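Home News Desk About Us Contact

About Us

The Minness Wire is a local crime and public safety news site. We cover police calls, fires, court dates, missing persons and road closures in Minness and the towns next to it. Free to read, no login.

Started in January by Cillian Ó Conaill, who spent 10 years on the night desk at a print weekly before it folded. First story was a pharmacy break-in on Cleren Street. It got 300 readers. The newsletter now goes out to 2,580 people, every weekday morning before seven.

Mairéad Ó Flaithearta runs the courts page. She sits through the arraignments, reads the filings and calls the lawyers back. If a case we reported gets dropped or ends in an acquittal, we update the orignal story and put the result at the top.

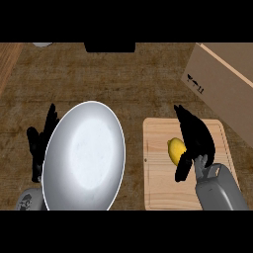
How we work. Scanner talk is a tip, never a story – we wait for a police or fire spokesperson, or two witnesses who were there. No names of minors. No names of victims until family has been told. Mugshots only for serious felony charges, and they come down if charges do.

Mistakes happen, we're five people and most of us are part time. Send corrections to the desk and we'll fix it same day, with a note saying what changed.

Who pays for it. Reader donations, plus ads from local businesses. Ó Briain Hardware and Brunomis Tire have been with us from the first week. Advertisers dont see stories before they run.

Got a tip? Use the contact form or leave a voicemail. You can stay anonymous. For an emergency call 911 first, then us.

Page last updated June 9, 2021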